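Faltora Brings Cable and Charger Recycling to Kirkerbridge

July 29, 2019
By Eoin Duggan
2 min read
Print this page | E-mail this article

KIRKERBRIDGE – Faltora will begin taking back old cables, chargers and power adapters at 14 drop-off points across Kirkerbridge, the company said today. The service is free to households and small businesses, and no purchase is needed.

The program, named Curau, follows a trial at the Igwe Street depot. Residents brought in 557 pounds of material during the trial, most of it phone chargers, printer leads and extension cords. Items that still work are tested, tagged and passed on to schools and community groups. The rest is stripped for copper, and the plastic jackets are sent to a separate processor.
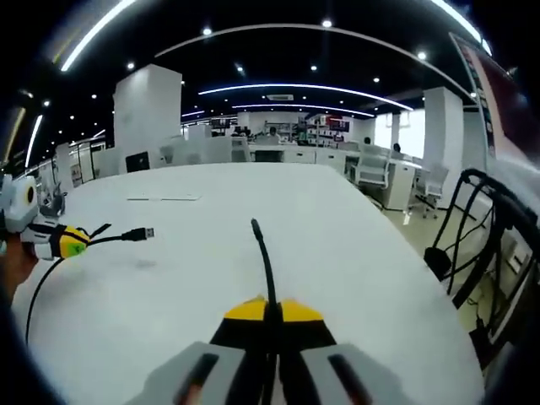 How the Service Works

Residents can leave items in the marked bins during the normal opening hours of each location. Cables should be coiled loosely and held with a twist tie or a piece of string. Tape leaves glue on the jacket and slows down sorting. Batteries, light bulbs and anything with a screen cannot be accepted in the bins and should go to the county hazardous waste site.

Businesses with larger amounts may book a pickup. The first two pickups are free, and after that the charge is $199 per visit. Bookings are taken by phone or at the depot counter.

A full list of accepted items is posted at each drop-off point and will be updated as new types are added. Faltora plans to publish the weights collected every quarter, broken down by location.

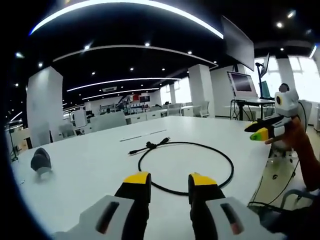
Eoin Duggan said many people keep old leads for years after the device they came with is gone, and that a bin close to home makes it easier to part with them. He added that the depot would also take single items handed in at the counter.

Print this page | E-mail this article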